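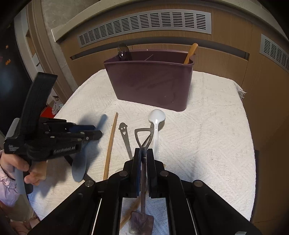 How many recordings do I need before a model can learn to put utensils into a caddy?

Plan on about 200 good ones for a first try, all of the same simple job, and expect to add more once you see where the model struggles.

I know that sounds like a lot of spoons. When I started collecting for the Nam project I wanted to hop straight to the big number everybody talks about, 1,000, and I wore myself out in a week with a pile of recordings that didn't match each other. So let me walk you through the slower way, which has been much kinder to me (and to my wrists).

Setting up

Lay a towel over a small table. It quiets the clatter, and thin handles are easier to pinch when they have something soft underneath. Stand the caddy toward the back and lay the utensils in front of it with their handles within easy reach. Mix your shapes! A slim wooden stick, a plastic serving spoon and a little metal shovel with a loop handle all ask for a different grip, and you want the model to meet every one of them.

Recording one example

1. Start with both hand-held grippers open and in view of their cameras.
2. Press record and hold still for a breath.
3. Close the jaws on the shaft, a bit below the top.
4. Lift straight up, travel over the caddy, and lower the utensil into a compartment before you let go.
5. Back away slowly and stop the recording.

If you fumble, keep going and fix it as you naturally would. My friend Kidus Abdella talked me into saving those, and I'm glad he did – a model that has only seen perfect pickups has no idea what to do after a slip. Do toss any recording where you stopped to scratch your nose.

Keeping it fresh

I work in sets of 25, then move the caddy, shuffle the utensils and stretch. Name each set before you begin the next one, with the date and the utensils you used. Mine go into a folder called Rorgate, and I play a few back at normal speed before I put the grippers away for the evening.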